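Careers > Records and Archives > Fixed term

Map Cataloger, Venwood Regional Archive

Venwood Regional Archive is hiring one full-time map cataloger for a fixed term of 2 years. The position is based at the Mackay Street reading rooms and reports to the head of collections. The work concerns the Mosomon survey collection, a set of 2,965 printed and hand-drawn sheets transferred to the archive when the Mosomon land office closed. Of these, 1,326 have a brief inventory entry. The remainder have no entry beyond a drawer number.

Duties

The cataloger will create item-level records for all sheets in the collection, including title, date or date range, scale, projection where stated, surveyor or printer, dimensions, and condition. Existing inventory entries will be checked against the sheets and corrected. Many of the older entries record scale as a ratio when the sheet gives only a bar, and these need to be measured and recalculated.

Place names present a particular problem. The collection uses at least three spelling systems, sometimes on one sheet. The cataloger will transcribe names as printed, assign a preferred form from the archive's name file, and propose new entries where none exists.

Sheets are taken from flat storage one folder at a time and examined on the worktables in the second reading room. Large sheets need two people to move. Lifting of up to 30 pounds and long periods of standing are part of the job.

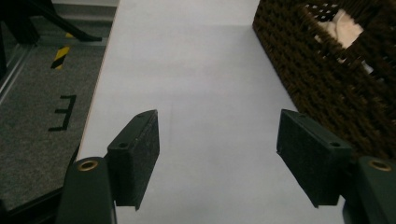

Records are entered in Jideck, the archive's catalog system. Prior use of Jideck is not required, and one week of training is given at the start of the term. Applicants should already be comfortable with structured data entry and with exporting and cleaning tables. The first batch of 1,000 records is due by the end of April in the first year of the term.

Required

- Degree in library science, archives, geography, history, or a related field, or equivalent work experience
- At least one year of cataloging work, paid or unpaid, in any format
- Working knowledge of map scale, projection, and coordinate notation
- Accurate transcription of handwritten and printed text

Preferred

- Experience with cadastral or railroad surveys
- Training in the handling of tracing linen and blueprint
- Reading knowledge of a second language

Terms

The schedule is 37.5 hours per week, Monday through Friday. One remote day per week is possible after the first three months — this applies to record editing only, as sheets do not leave the building. Benefits follow the archive's standard plan for term staff. The post is grant funded and renewal is not expected.

How to apply

Send a cover letter, a resume, and one sample catalog record of your own making to the personnel desk. The sample may describe any map, published or unpublished. State the standard used. Applications close 15/05/2026 at 5 p.m. local time. Late or incomplete files will not be reviewed. Shortlisted applicants will be asked to complete a one-hour cataloging exercise on site — travel costs are reimbursed on receipt.

Contact the personnel desk | © Venwood Regional Archive | Back to top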